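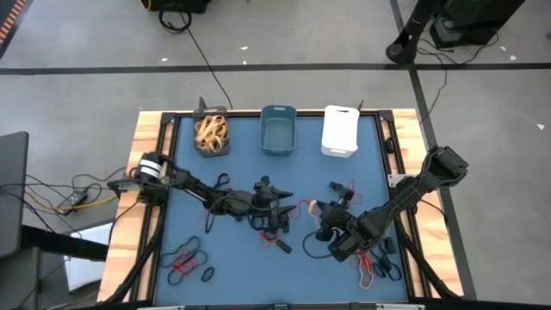
Beige links im dunkelgrauen Kasten, Blaugrün und Weiß warten noch. Rot und Dunkelblau liegen auf der Matte.

Gummibänder, und kein Ende

Es gibt Dinge, die kauft man nie bewusst und hat trotzdem immer zu viele davon. Bei mir waren das jahrelang Gummibänder. Sie kamen mit dem Spargel ins Haus, mit der Post, um die Radieschen herum, und sie wanderten alle in dieselbe Schublade, zu den Teelichtern und den Ersatzschlüsseln, von denen ich bis heute nicht weiß, zu welchem Schloss sie gehören. Und dann habe ich im August bei Hollura in Sullberg auch noch einen Karton mitgenommen, 2000 Stück, 80 Millimeter, weil er so schön günstig war und weil ich fest vorhatte, endlich meine Saatguttütchen ordentlich zu bündeln. (Die Tütchen liegen immer noch ungebündelt im Flur, aber das ist eine andere Geschichte.)

Seitdem beschäftigt mich das Thema mehr, als ich am Abendbrottisch zugeben würde. Ein Gummiband allein ist ja ein ganz braves Ding. Sobald aber eine Handvoll zusammen auf dem Tisch liegt, verhakt sich eines im anderen, und wenn man an einem zieht, kommen gleich vier mit. Die breiten, flachen sind noch gutmütig, die kann man zu einem lockeren Berg aufhäufen und sie bleiben so. Die dünnen dagegen sind eine Plage, und am schlimmsten sind sie, wenn auch noch etwas anderes Langes und Dünnes in der Nähe herumliegt.

Mein System ist inzwischen ein sehr einfaches: drei kleine Behälter am hinteren Rand der Arbeitsfläche, nebeneinander, sodass vorne Platz zum Ausbreiten bleibt. In den einen kommen die beigen, die man ständig braucht. Der zweite ist für die bunten, der dritte für alles, was Schnur oder Kordel ist oder sich so benimmt. Ich habe lange überlegt, ob ich lieber nach Länge sortieren soll, und es zwei Abende lang sogar probiert — mit Lineal! — und dann entnervt aufgegeben. Farbe sieht man sofort, für die Länge muss man jedes Band in die Hand nehmen und glattziehen, und wer hat dazu schon Lust.

Wichtig ist mir außerdem der Untergrund. Eine glatte, helle Fläche oder eine Matte in ruhigem Blau macht das Sortieren viel angenehmer als unser alter Küchentisch mit seiner Maserung, auf der die beigen Bänder einfach verschwinden. Rot auf Blau erkennt man dagegen auch dann noch, wenn die Augen schon müde sind. Und ich mag Behälter mit Griffloch, solche, die man mit einer Hand zu sich heranziehen kann. Durchsichtige haben natürlich den Vorteil, dass man nicht erst hineinschauen muss, dafür sehen sie im Regal immer ein bisschen unaufgeräumt aus. Da bin ich unentschieden und habe von beiden Sorten welche.

Senthil Unnithan, mit dem ich früher in der Papierwerkstatt Todley gearbeitet habe, hat mir einmal beigebracht, wie man einen Knäuel auflöst, und daran halte ich mich immer noch. Man zieht nicht. Man legt den Haufen flach hin, schiebt ihn mit den Fingerspitzen auseinander, bis er locker daliegt, und sucht sich dann eine Schlaufe, die ganz obenauf liegt. Die hebt man an und lässt den Rest von selbst abfallen. Bei Kordel geht es ähnlich, nur dass man da zuerst das Ende finden muss, und das Ende steckt bei mir grundsätzlich in der Mitte. Ich koche mir vorher einen Tee und lasse das Radio laufen, dann macht es mir sogar Freude.

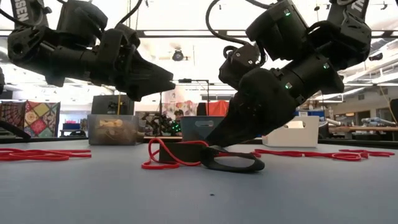
Wie hebt man Gummibänder auf, damit sie nicht spröde werden?
Am besten kühl, dunkel und trocken, also weder auf der Fensterbank noch neben der Heizung. Ein Behälter mit Deckel in einem Schrank reicht völlig aus, und gespannt lagern sollte man sie auch nicht.

Die Sache mit der Heizung habe ich leider auf die teure Art gelernt. Eine ganze Dose voll stand einen Winter lang bei mir neben dem Heizkörper im Arbeitszimmer, und als ich im Frühjahr das erste Band über eine Papierrolle ziehen wollte, ist es mir einfach zerbröselt, das zweite ebenso. Was an den Kunststoffboden geklebt war, habe ich mit einem Löffelstiel herausgeschabt.

Für die Kordel habe ich mir jetzt bei Pirzada ein paar flache Holzspulen bestellt, auf die ich alles aufwickeln will, was länger ist als mein Arm. Ob ich das durchhalte, weiß ich noch nicht. Falls jemand von euch eine gute Art kennt, das Ende so festzustecken, dass es nicht gleich wieder aufspringt, schreibt es mir bitte in die Kommentare. Ich nehme zurzeit eine Wäscheklammer, und die ist eigentlich viel zu groß dafür.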